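What the Arm Really Costs

By Ruan Mabaso

The quote came in on one page, which should have been my first warning. One arm, one controller, one gripper, one delivery fee, and a number at the bottom that I'd already squared with my boss. I remember feeling pretty pleased with myself. I printed it out and stuck it above my desk like a kid with a drawing!

That was September of last year, back when I was the person at Mokgethi who "did equipment" because I'd once bought a labeling machine and it hadn't broken. We pack mixed pharmacy orders – shampoo, vitamins, cough syrup, the odd bottle of something nice for a gift set – and the idea was to get a robot picking the awkward small stuff so our packers could stop bending over bins all day. Fine idea. I still think so. But the page above my desk covered a bit less than half of what we ended up spending, and I've spent a good part of this year calling people who've been through the same thing to find out whether I was unusually dumb or just normally dumb.

Normally dumb, as far as I can tell.

"Everybody budgets for the arm," Roos Van Loon told me when I visited her at Nakia, where she runs the test cell. She's been buying robots for 15 years and has the spreadsheet scars to prove it. "The arm is the part with a price list. So people write that down and they feel finished." Her own first budget, she said, had no line at all for the table. She'd assumed she would find one. She did find one, and it wobbled, and every pick was off by a little bit in a different direction, and she lost most of a month to blaming the software.

I love this story because our table was also a mess. We had a perfectly good stainless bench, and the vision system hated it. Too shiny. We covered it in paper, then in a bedsheet (mine, from home, never coming back), and then we finally gave up and ordered a plain matte top.

So, lesson one from my tour of other people's mistakes: the surface and the lights go in the budget with real numbers next to them. At Nakia they black out the area beyond the work surface as much as they can and light the top from overhead. Roos says the lighting took three tries. The first set was cheap and flickered, the second was so bright that people complained of headaches, and the third is still up there. If you're pricing a cell now, ask your supplier what lights the demo was running under. I asked ours a year late and got a very long pause on the phone.

Then there's the gripper, and oh boy, the gripper. The one on my quote was a simple two-finger model that was great on cartons. Nearly everything we sell that isn't a carton is round, or soft, or in a bag. I'd sent the vendor a list of products and they'd sent me a video of a very tidy box going up and down. I should have sent them the actual stuff.

Doğukan Erdem does this for a living now. He's an integrator at Illberg, and before he'll quote a job he makes the customer mail him a crate of whatever they want picked, including the worst of it. Crumpled packaging, things that roll, things that lie on top of each other. "If they send me only nice boxes, I send it back," he said. He charges for the trial, too, which annoys people until they see what comes out of it. For a small cell the fee is 3,000 dollars, and he takes it off the final bill if you go ahead. I'd have paid that twice over to skip last winter.

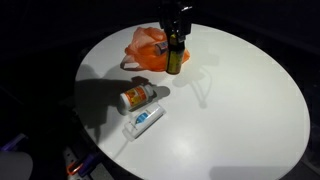

Bottles, a slim carton and an orange bag on the table, with the gripper at the dark bottle.

A mix like that is worth an afternoon of anyone's planning. A tall bottle and a flat box want different things from the same pair of fingers, and a see-through bag is its own special headache for a camera. Doğukan's advice is to sort your products by how they'd be grabbed and forget the categories in your catalog. We did it on our lunchroom floor with a roll of masking tape, and it changed our order completely. One pile needed suction. One pile, we decided, would stay with the humans for good, and taking that pile out of the project saved more money than any discount I've ever haggled for.

Lesson whatever-we're-on: spares. I had zero spares in my budget. Fingertips wear, cables get snagged, and the one connector you need will be on a slow boat. Mpho Ngcobo, who looks after the maintenance side at Mornura, keeps a drawer with two of every cable that moves and a box of finger pads, and she puts the drawer into the purchase order on day one. "You'll never get it approved afterward," she said. "Afterward it's a repair, and repairs come out of my money." Smart woman! I have since copied her drawer, right down to the label maker font.

She also made me sit and add up floor space, which I'd been treating as free. It wasn't. Our cell ate two packing stations, and for the first few weeks those orders had to go through everyone else. Overtime went up. Put that in. Put in training as well, and make it for two people, since the one you train will go on vacation the week something jams.

The part I found hardest to guess was the hours. Kamil Slanina, who programs our cell and has the patience of a fence post, logged his time from unboxing to the first full shift, and I'd penciled in maybe a third of it. Much of that went on the dull business of teaching the system what our products look like when they've tipped over. I asked him what he'd cut if we did it again. He thought about it and said he'd cut me, from the meetings.

We're planning the second cell now. The quote is due on Mon 9 November, and this time it's running to several pages, with the table, the lights, the drawer and Kamil's hours all on it. My boss looked at the draft total and asked why it was so much more than the first one. I got out the first one's invoices and we went through them together, with coffee, and then more coffee. She's asked for a version with one gripper instead of two. I'm still working on that.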